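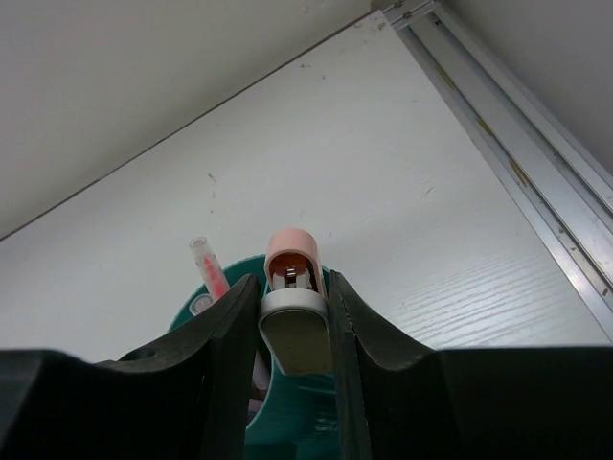
Pink-capped piece, upright, with the teal holder behind it.

From: Vidar Sjögren
To: Stondeo parts and sorting list
Date: 4/27/21
Subject: Re: Small capped pieces, how to store and label

Shabani Lema wrote:
> I have the mixed lot from Sandhu on the bench, 354 pieces according to
> the delivery note. Most of it sorts by the usual key. What does not
> sort is the small capped type: domed cap, pale collar, flat lower
> part. The key asks for body colour first, but on these the cap is the
> only part that differs much between pieces. Do I file by cap or by
> body? Also, do they go in upright or lying down? The Arex trays take
> either.

Shabani,

File by cap, then by body. The key was written for one-piece items and body colour made sense there. For the capped type I would enter three fields in this order: cap, collar, lower part. The one at the top of this message would read:

cap: pale pink, domed, open at front
collar: silver-white
lower part: olive-grey

Please keep "open at front" in the cap field. The inside of the cap is dark orange-brown and there is a small rectangular metal part in it. I have left that out of the main entry and put it under remarks as "metal insert, type not known". It resembles a clip, but I would not write "clip" in the key until someone has had one apart. If you open one, use a duplicate and log it.

On storage: upright, cap at the top, opening towards the front of the tray. Lying down they take up more of the tray and you have to turn each one to read the cap. The collar is slightly wider than the cap, so set the dividers by the collar. I set mine by the cap the first time and had to redo 5 rows.

Pick them up by the collar and lower part. Keep pressure off the cap, particularly on the open side.

The teal round holders should have their own line in the list. In October they were entered together with the capped pieces at Vamomside and the totals have been wrong ever since. The list now stands at 1,550 lines and I do not want to correct the same ones twice.

Two things I have not settled:

1. Whether khaki and olive-grey should be one value. I cannot separate them reliably under the bench lamp. I have used olive-grey for both and would accept either word if we stick to it.

2. Label position. Front edge of the tray is easier to read, but the labels lift there. Mine are on the left side for now.

Send me your first six entries before you do the rest and I will check them against mine.

Vidar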